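Fleno countertop arm, long-term review: can it do the boring kitchen stuff yet
5 min read

Short version: sort of. Slow. Better than I expected at stirring, hopeless with anything floppy.

Had the Fleno on my counter since October. Paid for it myself, no discount, nobody from the company has seen this before you. I also run a small Conitz unit at the shop for bin sorting, so I'll compare where it makes sense.

Setup took an evening. The clamp is solid, the cable is too short, the app wants an update every time you open it. Calibration is easy enough once you've done it twice. Manual is bad. The forum is better, look for the posts by Grímur Vestergaard, his grip settings are the ones I use now and they fixed most of my dropped utensils.

What I wanted from it was dull. Rice, oats, lentils. Scoop, stir, portion, put the spoon down. Stuff a ten year old can do while watching TV. Dry goods are a fair test I think, becuase they shift around but they don't splash, and if it goes wrong you get the broom.
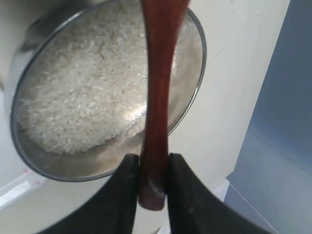
Utensils matter more than the spec sheet lets on. Round glossy handles are the hard ones. They want to roll between the fingers and every bit of roll at the grip turns into a big swing at the other end. Flat silicone handles, no trouble. My rule now is grip low pressure first, lift a little, then tighten. Adds seconds. Worth it.

Scooping dry rice: 7 good runs out of 11 on my last proper test. Good meaning the portion landed where it should and I didn't have to step in. Of the other four, two were dropped spoons, one was a nudge that moved the bowl, and one it just stopped and asked for help. I'll take the asking for help. The old firmware would have kept going.

Shiny steel bowls are still a pain. Glare seems to throw it off, it'll pause and re-look, pause again. Turned off the light over the counter and it got noticably quicker. A dull plastic bowl is better still but I'm not buying new bowls for a robot.

Packaging, forget it. Bags, pouches, anything that crinkles. It can pinch a corner. It can't open, pour and stop pouring. I open everything myself and tip it in the bowl before the arm starts, so count that as your chore.

Against the Conitz: different animal. The Conitz does one job at the shop all day and does it well, same parts, same bins, same spot. Move a bin a hand's width and someone has to reteach it. The Fleno copes with things being moved. It's also far slower. Zawadi Were runs the bench next to mine and tried both, she'd keep the Conitz and send the Fleno back. Her view is that a machine you have to watch hasn't saved you anything. Hard to argue with for shop work. At home I'm in the kitchen anyway so I mind less.

Noise: fine. Low whine, you can talk over it.

Cleaning: wipe the fingers, don't soak them. Rice dust gets in the joint behind the pads, use a dry brush.

Support: one ticket, 4 days, got a real answer and a new pad set.

Haven't tried the Hviid gripper add on. Costs too much for what looks like softer pads. If someone has one and it handles bags, post below, I'd buy it tomorow.

Would I buy the Fleno again? At sale price yes, full price no. If you want chores off your plate today, wait. If you like fiddling and eat a lot of rice, go ahead, but get the longer cable with it.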